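Bon, je commence sans micro, vous me dites si ça ne porte pas jusqu'au fond. Merci à Veronika Gasser de m'avoir prêté sa salle, et merci à vous d'être venus un soir d'été alors qu'on pourrait tous être au bord de l'eau !

Je voulais vous parler de la poussée des mains, parce que c'est là que j'ai le plus ramé. J'avais quatre ans de forme derrière moi, je me croyais enraciné comme un chêne, et au premier stage à Viltance une dame qui m'arrivait à l'épaule m'a envoyé dans le mur avec deux doigts. (Laisser rire. Raconter le mur si l'ambiance est bonne.)

Mon erreur, c'était de résister. Dès qu'on me touchait l'avant-bras, je montais les épaules, je bloquais la respiration, et hop – je devenais une poignée de porte. Plus on est raide, plus on est facile à déplacer. 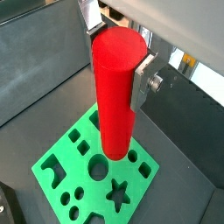 Donc premier exercice, celui du poignet collé. On se met face à face, pied droit devant, dos du poignet contre dos du poignet. L'un avance, l'autre recule le bassin et tourne la taille, et on garde la même pression tout du long. La pression d'une feuille de papier qu'on ne veut pas laisser tomber, pas plus. Mon groupe de Starkstead fait ça 100 fois de chaque côté avant d'avoir le droit de bouger les pieds, et je vous assure que vers la fin les cuisses parlent.

(Démonstration ici, demander quelqu'un au premier rang. Enlever la montre !)

Ensuite la taille. On me demande souvent si on tourne les hanches ou le buste. Moi je pense au nombril : il regarde où va la main. Si la main est partie toute seule à gauche et que le nombril regarde encore devant, l'épaule est déjà prise.

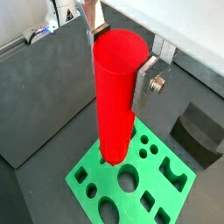

Les genoux, j'y tiens beaucoup. Le genou avant ne dépasse pas les orteils, et il ne rentre pas vers l'intérieur quand on recule. J'ai passé un hiver entier avec une genouillère pour l'avoir négligé, alors faites-moi plaisir, descendez moins bas. Une posture haute et souple vaut mille fois mieux qu'une posture basse qui grince.
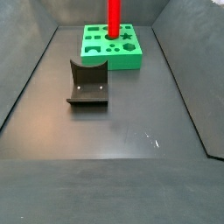 Le bloc vert, au fond du bac gris.

Pour ceux qui veulent travailler seuls à la maison : 14 minutes le matin, debout, bras arrondis, sans musique. Au début je trichais, je regardais le four. Maintenant je ferme les yeux et je sens le poids passer du talon à l'avant du pied.

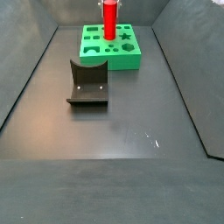 Cylindre rouge tenu entre les pinces, au-dessus du bloc vert.

(S'il reste du temps : l'histoire du tournoi, sinon passer aux questions.)

Le cours du soir reprend en septembre, débutants bienvenus, chaussures plates. Prenez une feuille à la sortie, et si vous voulez essayer le poignet collé avec moi, je reste encore un peu.

Contact : atelier Flereo, Starkstead | Tous droits réservés | Haut de page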